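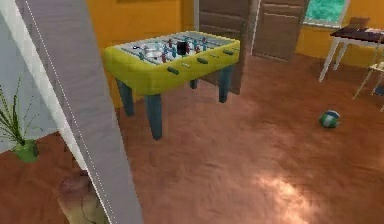
Figure 3. View from the arm camera in the Trevano simulator, games room layout.

4.2 What the remote demonstrations teach

Most of our 735 demonstrations were given by remote control, in simulated rooms such as the one in Figure 3. It is usual to report a number like this as if it spoke for itself. We doubt that it does. Pieter Nel and Zodwa Kekana watched every recording again and marked the stretches where the operator was only hunting for a better view. With the arm link filling much of the left of the picture, as in Figure 3, an operator who wants to see the floor beside the plant has to turn the whole robot. A policy trained on such recordings learns the turn as well, and will make it when there is nothing there to look for.

The second trouble is with small things among clutter. The black cylinder standing on the foosball table is easy enough to pick out by its darkness, but the red and blue players run together at this resolution, and our operators often could not say whether the fingers would clear them. They slowed down, stopped, and tried again. Earlier work by Medrano and Motaung treats pauses of this kind as a sign of care and keeps them. We see no good grounds for that - a pause may just as well mean that the person was lost.

The ball on the open floor is the kind of target on which remote control looks its best, and we suspect that published success rates lean heavily on targets like it. When we left such targets out, 25 of our operators' sessions had nothing useful remaining.

Guiding a real arm by hand, as we did at Standport, removes the trouble with the view but brings its own. The person's body gets in the way of the camera, and the joint forces recorded are partly theirs. We therefore make no claim that one method is better. We claim only that the two sets should not be pooled without a check, which is what was done for the Isance set and, we are sorry to say, in our own first report.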